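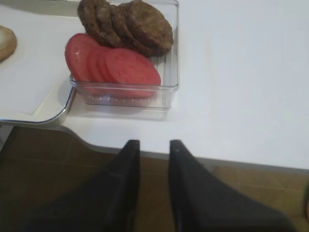

The free Tuesday breakfast at the Escobedo Community Hall in Tostport will continue through the winter, after the hall members voted last week to pay for a second fridge and a longer serving counter.

The breakfast started in March with one toaster and a borrowed urn. It now gives a hot meal to anybody who comes in between 6:30 and 9 in the morning, and no name or card is asked at the door. Sausage patties on toast are the most requested plate, according to Maureen Haslam, who coordinates the kitchen. Porridge comes second, and the fruit is usually finished last.

"People told us they wanted something they can hold in one hand and eat before the bus," Ms Haslam said. "So we cook the patties first, we put them in clear tubs, and the bread goes on a tray beside. Then each person makes the sandwich as they like it."

The hall received $300 from Flistus, a hardware shop on the same street, and the remaining cost of the fridge will be paid from the autumn raffle. The new counter is being built by Tomás Magalhães, a retired joiner, who is asking only for the price of the materials. He expects to finish it in December, before the hall closes for the holidays.

At the last breakfast before the vote, 159 meals were served, the highest number until now. The line reached the car park for a part of the morning, and the toast ran out twice. Cirilo Solís, who drives the delivery van for the Endus bakery, returned to the shop for more loaves and was back before 8.

Not every member was in favour of the plan. Crescencio Tapia said at the meeting that the second fridge will make the electricity bill higher, and that the hall roof should be repaired first – a point he has raised also in other years. The members agreed to discuss the roof separately in February.

There will be some small changes to the menu. A vegetarian patty made of beans and oats will be offered every second week, and it will be cooked in a separate pan and kept in its own tub with a green label. Sarahí Ledesma, who proposed the recipe, tested it at home with her neighbours and says it still needs more salt.

The kitchen needs 18 more helpers for the winter roster, mostly for the early shift, which begins at 5:15. Shifts are two hours long. Persons who have a food handling certificate are especially welcome, but it is not necessary for washing up or for making toast. Names can be left at the hall office on weekday mornings.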